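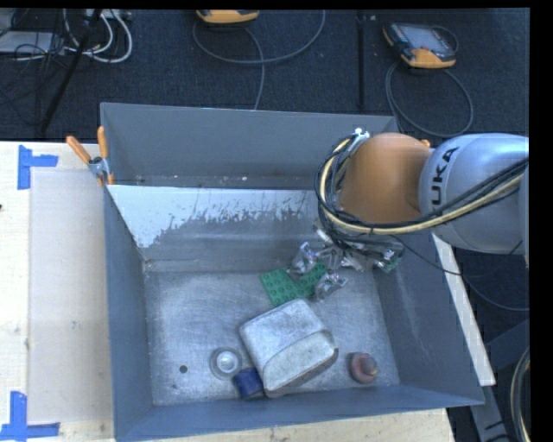
WOSHAM, 8th August

Prinda Lab > Teaching Station > FAQ

Search the FAQ Enter keyword Go

Teaching station: questions we keep getting

Quick answers for new operators. Longer ones are in the binder by the door. Updated by Tuva Strand, send fixes to her.

Do I need to know how to program?
No. You drive the arm by remote, it records, the training job picks it up overnight. Anil Palaniappan handles the training side.

What is the task right now?
Bin picking. Gripper goes down into the gray metal bin, gets hold of one thing, lifts it clear, done. Mixed stuff on purpose – flat green studded building plate, boxy things, small round things. Any order.

How many demos do you need?
600 for this round. We have 317 good ones. Last round (February) closed at 642 but that was an easier set of objects.

What makes a demo "good"?
One smooth try, start to finish. A small correction on the way down is fine, keep it. Long pauses are not fine. If you stop to think for ages, scrap it and go again.

I dropped the object. Delete?
Don't delete. Tag it "drop" and move on. Guoqing Xie uses those.

Can I push the arm by hand instead?
Yes, hand guiding is OK for the approach. Not for the grasp – your arm ends up in the camera view and the fingers don't log right. Switch to remote before you go below the rim.

Flat things are impossible. Tips?
Hard for everybody. Come in at a notch or an edge, one finger low, close slow. Or nudge the plate to a wall first and tip it up. Both count as valid demos.

Can I move the bin?
Please no. Leave the orange-handled clamp on the rim alone as well. If the bin gets bumped, stop and tell Sudheer Kandasamy, he'll redo the calibration. Takes a while so dont hide it.

And the blue tape on the table?
Stays put. Don't peel it, don't add more.

Where do the handheld controllers go?
Back on the carpet behind the bin is OK between runs. Watch the cables when you walk round. Overnight they go on the Juvinau rack.

How long is a shift?
2 hours max, then swap. Tired people make jerky demos and we end up throwing them out.

The arm froze.
Hands off. Check the message on the screen, write it down word for word, then reset. Same mesage twice in a row – get Marcelino Fagundes.

Can I bring my own objects?
Ask first. Nothing glass, nothing with liquid in it, nothing you want back in one peice.

Who do I book with?
Marcelino again. Slots go up on the Fernandes calendar, first come first served.

Contact | © Prinda Lab | Back to top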